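Can you freeze whole onions without blanching them? 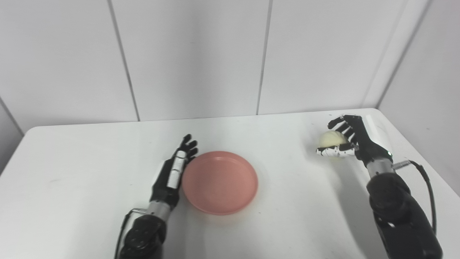

Flulita

Mar 25, 2023

Got a big bag from the market and won't get through it by April. Do they need boiling first, or can they go straight in the freezer?

2 answers

Riquelme
Peel them, chop them and freeze them raw. Spread them on a tray for 30 minutes so they don't clump, then bag them. They go soft, so they're only good for cooking. Mine keep for months.

Ustholm
i just leave mine in the shed in a pair of old tights. double bag if you do freeze or the ice cubes taste of it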